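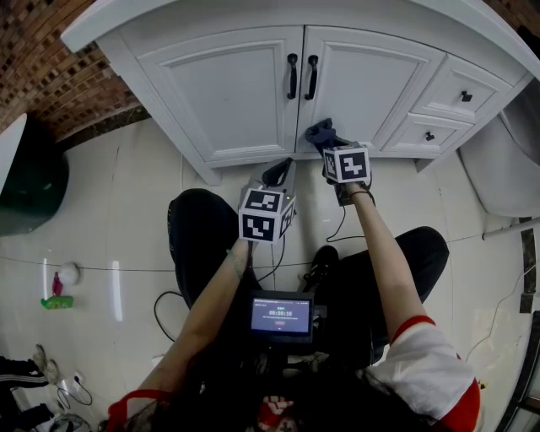 The word from Mansilla is that our zero point is off again, and that the last three nights on the variable should be thrown out before anyone fits a period to them. The message came in with no numbers attached except a plot of the comparison star drifting against the check star. I reran the reduction this morning to see where the drift comes from.

October, 10:40

Raw set is 2823 frames from the Plallcombe dome, all V filter. Dropped 275 for trailing or cloud (sky background above the cutoff, or fewer than 3 matched reference stars). The rest were calibrated with the new master flat and the old bias.

- Aperture photometry, fixed radius, same comparison and check stars as the Levside run.
- Differential magnitudes look flat until the field crosses the meridian, then a step.
- Step has the same sign on all three nights. Size follows the position of the comparison star on the chip, not airmass.

So the sky is probably fine and the flat is not. The mount flips at the meridian and the comparison star lands in the opposite corner, where the new flat has a gradient the old one did not. Twilight flats were taken with the dome slit only part open — see the log, second page.

14:15

Swapped in the old master flat. Step is smaller but still there. Dust rings no longer match, so this is a test only, not a reduction to keep. Split the frames at the flip and fit a separate zero point to each side. Check star scatter comes down to what we normally get from this camera.

I don't agree that the nights should be thrown out. Minimum timings on either side of the flip are usable as they stand. Only the one eclipse that straddles the flip should be held back until there are proper flats.

Flirambridge has scanned plates of this field going back to 1911. Asked for the plate list, mainly to check whether the period change shows up before the photoelectric data start. Their times may be local and not UT, need to ask. Heliocentric correction not applied to anything yet.

To do:

- new twilight flats, slit fully open, both sides of the pier
- send split light curves to Mansilla
- rerun bias, the current set is old
- aperture radius test on the check star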